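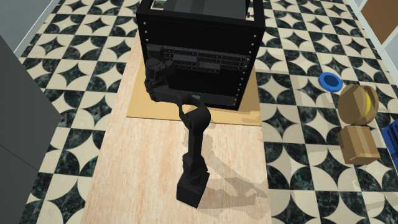

Illustration: a black server rack on a light wooden table

Home Stories Essays Archive Submit

The Balance

Paula Ilie lost the Umcombe council race in November by 538 votes, and by the end of winter she still owed the printer. The debt was $3,125. It covered yard signs, door hangers and a second mailing that she had agreed to in a parking lot while eating a sandwich.

She had not told her husband about the second mailing.

The printer was called Mujić. It was on the road out to Plillwood, between a tire shop and a place that sold aboveground pools. Paula drove there on her lunch hour with a check for part of the money in her coat pocket. The signs from the race were still in the back of the car, and every time she turned left they slid across and hit the door.

The woman at the counter knew her from the signs.

"You're taller," the woman said.

"People say that."

The woman went to get the file. Paula stood and looked at the samples on the wall. There were wedding invitations, a church supper, a menu. There was also a door hanger for the man who had beaten her. It was on heavier paper than hers. She touched the corner of it and put her hand back in her pocket.

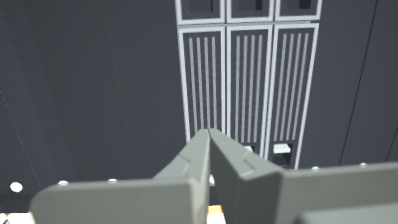

"Can you still raise money after you've lost?" the woman asked when she came back.

"You can ask people to help pay off the debt, as long as you tell them what it's for and report it the same as before."

"And do they give?"

"My aunt did," Paula said.

The woman opened the file. The invoice had been stamped a couple of times and someone had written a note on it in pencil, which she covered with her thumb. Paula put the check on the counter. It was for a third of what she owed. The woman read it and wrote out a receipt without any comment, and Paula was grateful and then annoyed at being grateful.

"My brother wants to know if you're having another dinner," the woman said. "He went to the one in Stastby. He liked the dinner."

Paula remembered it. They had rented the hall and set up 24 tables, and half of them stayed empty, so her campaign manager had gone along the back wall pulling off the tablecloths to make it look as if those tables were only being stored there. A retired judge had spoken for too long. The chicken was good. After the hall and the food and the man with the microphone, they had cleared less than she made in a week at the title office.

"What did he like about it?" she asked.

"You came and sat down with him. He said the other one just goes around and shakes."

She tried to think who the brother was. She had sat with a lot of people that night because her shoes hurt.

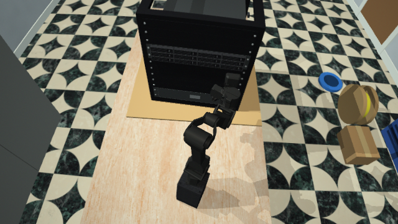
She said she might do something in the spring, a breakfast maybe, since breakfasts were cheap. She had not thought of it until then. The woman said her brother got up early anyway. She turned the receipt over and wrote his number on the back, and under it she wrote his name, and Paula read the name and still couldn't place him.

In the car she called her old campaign manager, who had taken a job with the water district and did not pick up. She left a message.

"It's me," she said. "I want to pay the printer. What would a breakfast cost, if it was pancakes and we did it at the firehouse? Don't call the judge."

She sat there a minute longer with the heater on. Then she called her husband and told him about the second mailing. He asked how much. She told him that too. There was a truck backing up at the tire shop and he had to ask her to say it again.

2 comments 24 shares

Last updated February 2019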